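# Workshop tips: getting to know a hand-held gripper before you trust it with anything
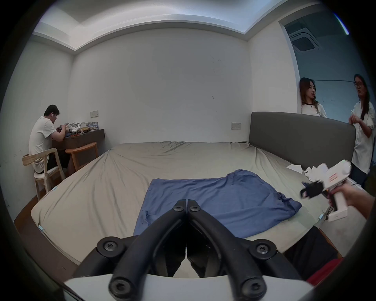 *Curved fingers converging in front of the bed, blue cloth in the middle, glue gun off to the right.*

I've been going back and forth between two hand-held grippers for a while now, the Flomard and the Olivares, and friends keep asking which one to get. My answer is always to borrow both and spend an evening with each (a long evening, with tea!), and these are the things I'd try.

**Start with cloth.** Everybody reaches for a block or a cup first, and of course both tools pick those up beautifully. A crumpled cloth on a fitted sheet is a much fairer test. The Flomard's curved fingers slide under a fold nicely if you come in low, but they'll happily pinch the sheet as well, so lift an inch and look before you carry on. With the Olivares I have to press down harder than I'd like.

**Then paper.** Tear up an old envelope and try for the scraps. My rule is 6 tries in a row with no fiddling in between, and if you miss more than two, check the finger tips for lint before you blame the tool.

**Snug the screws, gently.** Star-shaped sockets want the proper driver, and a worn one will chew them up in no time. Go around all the pivots, a quarter turn at a time, and open and close the fingers after each one. If they start to feel stiff, back off a little. I do this after every 200 grabs or so my tally sheet tells me, and it takes less time than finding the driver.

**Hot glue for grip pads.** Volodymyr Boiko taught me this one and I love it: a thin bead of glue on a strip of tape, left to cool completely, then the tape wrapped around the finger tip. It peels off clean when you change your mind, and you will. Keep the nozzle well away from bedding, and never glue straight onto the finger.

**Camera last.** Set the angle so you can see both tips when they're closed, then leave it alone for the whole comparison. I moved mine halfway through in October and had to throw out nearly 2 hours of notes, which still stings a bit.

I haven't tried the Londomine controller with either one yet. If you have, do write and tell me how the trigger feels!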